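Sorting Room Walk-Through, Horby Street Kids' Clothing Exchange
Wednesday, December 27, 2023
Checked by: Babak Taheri

Doors were locked today so I had the place to myself, which makes this the longest one of these I've written all year. Same headings as the June sheet. I put OK, FIX or WATCH first and then I ramble, so if you only want the verdicts, read the first word of each line.

GETTING IN AND OUT

Front door and mat: OK. The new mat lies flat, finally! The old one curled up at the corner and I tripped on it every single morning.

Back door: FIX. It opens, but you have to put your shoulder into it. I think the frame swelled with all the rain. A fire exit shouldn't need a shoulder. I've left a message with Guerra, who hung the door in the first place, and asked for a visit before we reopen.

Aisle between the rails: WATCH. We have 42 inches at the coat end and a lot less at the pajama end, where bags pile up on the floor. Please, please put the bags under the counter. A double stroller has to get through there.

Exit sign: OK. Lit, and stayed lit when I held the test button.

SHELVES AND RAILS

Wall shelves, left side: OK. I pulled on each bracket and nothing moved.

Wall shelves, right side: FIX. Second bracket from the window is loose in the wall. I took the boxes of winter boots off and put them on the floor of the office (sorry, office people). Don't put them back until there's a proper anchor in there. The label on that shelf says 20 pounds and those boots were way over it, which is probably how we got here.

Rolling rails: WATCH. The Costard rail has a wheel that wobbles when it's full. Fine if it's parked, not fine if you're steering it around a toddler. I locked both brakes and tied a bit of yellow ribbon on it – if you see the ribbon, leave the rail where it is.

Step stool: OK. Rubber feet are all there. Still the only thing anybody should be standing on. The plastic crate is a crate.

CLOTHES CHECK

This part always takes me longest, and it's the one I like best. I pull things from the ready-to-go bins and go over them the way I'd want somebody to go over my own kids' stuff.

Drawstrings at hood and neck: FIX. Found one hoodie with a long cord still in it, size 3T. The cord is out now and the hoodie is back on the rail. Cords come out of every kids' hood at the sorting table, before the thing gets a tag.

Buttons and snaps: OK, mostly. Tug every one. One cardigan had a button hanging by a thread, so it went to the mending basket.

Elastic waistbands: OK. Stretch it, let it go, see if it comes back. Then run a thumb along the inside for loose elastic or a scratchy label. Small jeans with a pull-on waist are our most wanted item by a mile, so I'd hate to toss a pair over something five minutes with a needle would cure.

Faded patches on denim: OK. We had a long talk over this in the summer. Fading is fine. A patch worn so thin you can see your fingers through it isn't, and it goes to the mending basket.

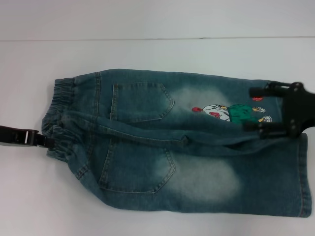
Leila wrote next to the denim line on the last sheet that thin knees shouldn't go to mending at all, they should be cut off and sold as shorts, and that she'd happily do the hems herself if we bought her decent thread. I'm all for it. Leila, get the thread and give me the receipt.

Zippers: WATCH. Run them up and down twice. Check that there's a flap of fabric behind the zipper on the little sizes, especially the sleepers, or it'll pinch a chin.

ELECTRICAL AND HEAT

Steamer: FIX. The cord is warm near the plug after ten minutes. I unplugged it and put tape over the plug. It's a Skadonum, item 539 on our equipment list, and I'd rather replace it than mess with it. Use the iron for now.

Iron: OK. Cord fine, plate clean, rest is steady.

Power strips: FIX. One plugged into another behind the register, again. I split them up.

Space heater: WATCH. Works and shuts off when tipped. It was 40 inches from the coat rail today, and I've put tape on the floor so it stays at least that far away.

FIRST AID AND ODDS AND ENDS

First aid kit: FIX. Out of the small bandages, and the burn gel expired. On my shopping list.

Extinguisher: OK. Needle in the green, pin in, tag signed.

Kids' corner: OK. Wiped the toys down and threw out one truck with a cracked wheel – sharp edge, no arguing.

Next up is the back door and the shelf bracket, in that order. I'll initial them on this sheet when they're done, and the sheet stays on the clipboard by the sink.

B.T.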